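Garba Office Supply Room, Kurkville branch
Walk-through checklist, July
Covers: shelves, cutter, power, desk tools

1. Door and aisle
Opens all the way, OK. Two cartons of copy paper in the aisle again. Moved to bottom shelf.

2. Shelving
Wall anchors tight. Top shelf label says max 100 lb, still readable. Heavy binders go low please, not up there.

3. Paper cutter
Blade latch OK. Finger guard loose on the left screw, tightened. Recheck next month.

4. Power strips
One strip plugged into another behind the laminator. FAIL. Unplugged, tagged. Need a longer one from Storero, order is in.

5. Staples and refills
Box of 2,000 open on the counter, some on the floor. Swept. Lids back on when your done.

6. Staplers
Check each: head closes flat, no jam, base not cracked, spring doesn't snap back.
Long one: stiff, needs a drop of oil. Pass for now.
Slim one: OK.
Small one: jammed at 9:30, cleared with pliers, tested on 5 sheets. Pass.
Don't leave any open with the head up. Somebody got a thumb last time.

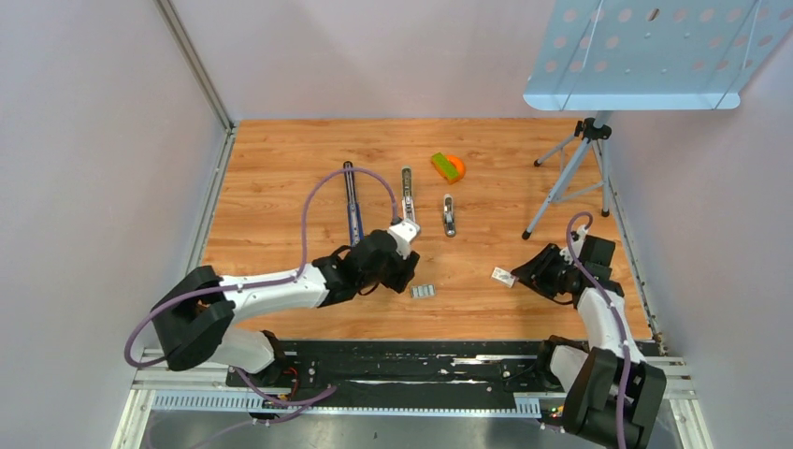

Item 6. Three staplers on the table, long one has the dark blue body. Sponge and orange ball near the back edge.

7. Table surface
Wipe down after tool check. No staples left lying, run a hand brush over it, not your bare hand.

8. First aid box
Bandages low. Tweezers missing!! Replace before next check, Tiren branch has spares.

9. Lighting
One tube flickers over the shelves. Reported.

Result: pass with comments. Open items are 4, 8 and 9. Item 3 gets anohter look in August.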